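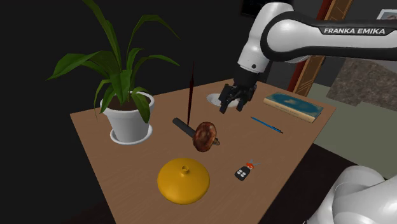
Search Marketing Moves In-House at Gustside

For years, the home goods retailer Gustside sent its search work to an outside agency. In October it moved the task to its own staff, under marketing director Beatrice Ogola.

The first job was an audit of 200 product pages. The team found that 71 shared the same title and 23 could not be reached from any menu. Both problems have been corrected.

Gustside still retains the consultancy Nastulon for technical reviews. Its lead analyst, Liesl Bachmann, advises clients to keep page writing close to the people who know the stock.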